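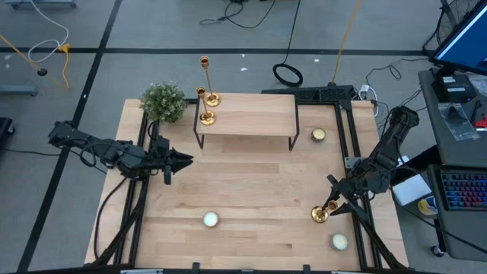 Demonstration gathering, also called demonstration collection or teleoperated data collection, is the practice of recording a robot while a person controls it, so that the recordings can later be used to train a learning system. Each recording, usually called an episode, holds the camera views, the positions of the robot's joints and the commands sent by the operator. A trained system, or policy, is then expected to produce similar commands by itself when it meets a similar situation.

The method is widely used for table-top work with two arms, such as placing household objects on a shelf, moving utensils and sorting small goods. Its supporters describe it as a general road to useful home and warehouse robots. The evidence for the general claim is thinner than the evidence for the narrow one, and the two are often reported together.

Terminology

The words used in the field are not settled. "Episode," "demonstration," "trajectory" and "trial" may all mean the same thing, or may differ by whether failed attempts are included. A "task" can be as narrow as picking up one candlestick from one spot or as wide as "set the table." Published totals are hard to compare for this reason. A collection of several thousand episodes of a single motion may teach a system less than a smaller one in which the objects, starting points and lighting change.

Method

An operator usually works from a pair of hand-held or desk-mounted controllers whose movements are copied by the robot arms. The table, the objects and at least one fixed camera are set up beforehand, and further cameras may be attached to the wrists of the arms. The operator carries out the task, marks the end of the episode, and the objects are put back in a new arrangement.

This last step, the reset, is rarely given much space in written accounts. It takes a large share of a shift and has a strong effect on what the system learns. People who reset a table by hand tend to put things back where they are easy to reach. The result is a collection that looks varied in its written plan and much less varied when the starting positions are plotted.

Objects are commonly small, cheap and easy to replace: bowls, candles, candlesticks, artificial plants, low shelves. Shiny metal and glossy surfaces are included in some collections to make the camera views harder to interpret. Whether a handful of such items stands in for the contents of a real home is open to doubt.

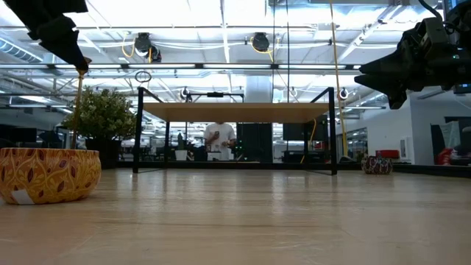

Two-arm station with a shelf, a plant and bowls. One gripper holds a long, thin brown utensil.

Quality control

Most groups remove some episodes before training. Common grounds are dropped objects, long pauses, camera faults and commands that do not match the recorded motion. There is disagreement over whether failed grasps should go too. Taking them out gives cleaner figures, but leaves the system with few examples of how to recover from a mistake. Keeping them risks teaching the mistake.

The Calimlim checklist, a set of 19 yes-or-no items filled in by a reviewer after watching each episode, is one attempt at a shared standard. It has been criticized for measuring tidiness. A smooth episode in which the operator repeats a habit scores higher than an awkward one that shows the system something new. Two reviewers using the checklist on the same material also do not always agree, and few reports that cite it say how often this happened.

The Rero collection

Rero is a set of two-arm table-top demonstrations gathered by the firm Skalel over one summer and released in October. Its release notes list 1,915 episodes, of which 443 were set aside after review. The notes call the remainder "diverse and deployment-ready." No definition of either term is given.

Ebenezer Gyamfi, who examined the release independently, found that 58 percent of the kept episodes came from a single operator. He argued that a policy trained on them would learn that person's style along with the task, including a preference for approaching objects from the right. Skalel answered that operator style averages out during training. It did not publish a test of this, and a policy trained without the main operator's episodes has not been reported.

A later comparison by Verkeo used the Rero episodes on a table of a different height. Success rates fell sharply on tasks that involved the shelf and only slightly on those carried out on the open table. Verkeo sells a competing set of demonstrations, so its choice of test should be read with some care.

Criticism

The main objection to demonstration gathering is cost. Every episode needs a person's time, and the usual answer to a weak result is to collect more episodes. It is seldom stated in advance how many would be enough, which makes the approach difficult to prove wrong.

A second objection concerns testing. Policies are often judged at the same station where the examples were recorded, with the same furniture, lights and objects. Success there shows that the system can repeat what it was shown under nearly the same conditions. It says little about an unfamiliar kitchen.

Supporters reply that other methods have problems of their own. Simulated training avoids much of the labor but handles contact, friction and soft materials poorly, and hand-written programs break when an object is moved. These points are generally accepted. They are arguments against the alternatives, and leave open how far recorded demonstrations can be stretched.

See also

Imitation learning
Teleoperation
Robot gripper
Simulation-to-real transfer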